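Lulura wrist and side camera set, grippers compared on a desk

Version notes and data card. Last edited 16 May 2018.

What this is

Lulura is a small set of recordings made while trying out two grippers on the same arm. One has short blunt jaws and is called Bravo in the file names. The other has pointed fingers and is called Gratenia. The question was which of the two is easier to drive by hand among small things on an ordinary desk, and how much of the answer can be read from the wrist camera alone.

There are 100 episodes. Of these, 41 were made with Bravo and the rest with Gratenia. Every episode has two video streams, joint positions, the gripper opening and the operator's commands.

Streams

wrist - small camera mounted at the gripper, looking out along the fingers
side - fixed camera on the workspace
joints - measured positions, one row per control step
cmd - what the operator asked for, same clock as joints

The wrist stream is the harder one to use. When the arm swings quickly the background smears while the fingertips stay fairly sharp, as they move with the camera. Exposure is left on automatic, so white surfaces often wash out. Frames like the one below are kept in the set and carry the flag blur=1.

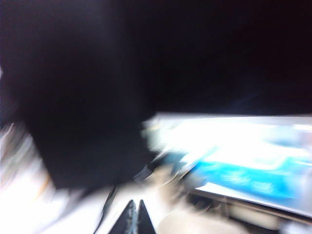 Wrist stream, motion blur, both fingertips in view.

The flag was set by hand, one person per episode, so expect some disagreement at the margins. If you only want sharp frames, drop blur=1 and also the first 5 frames of each episode, where exposure is still settling.

Known problems

Episode 11 has no cmd file. The joints file is complete.
The side camera was bumped in February and remounted a little lower. Calibration files are given for both positions - check the one named in the episode header before you use it.
Gripper opening is in raw motor units. The two grippers do not share a scale.
Lighting was whatever the room had.

Objects and layout

The objects are small desk things and toys, and the desk was left as a desk. Cables and monitors are part of the background. We did not fix positions between episodes, so do not treat the layout as constant. The side view gives the better idea of how much room the arm has over the toys and the paper pulp trays. 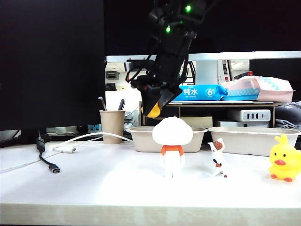

Domingo Gaete wrote after going through the side stream that he would not compare success rates between the two grippers from this set, as the operator had more practice by the time Gratenia went on. He would rather see the order mixed in the next round. We agree, and the order column in episodes.csv is there so you can check for it.

Loading

Unpack the archive and point the Caltex reader at the top folder. It looks for episodes.csv and skips any row with a missing stream unless you pass keep_partial. Side and wrist frames are matched by nearest time stamp, and the reader does not interpolate.

Contact

Send corrections to Joaquín Figueroa, with the episode number and the stream name in the subject line.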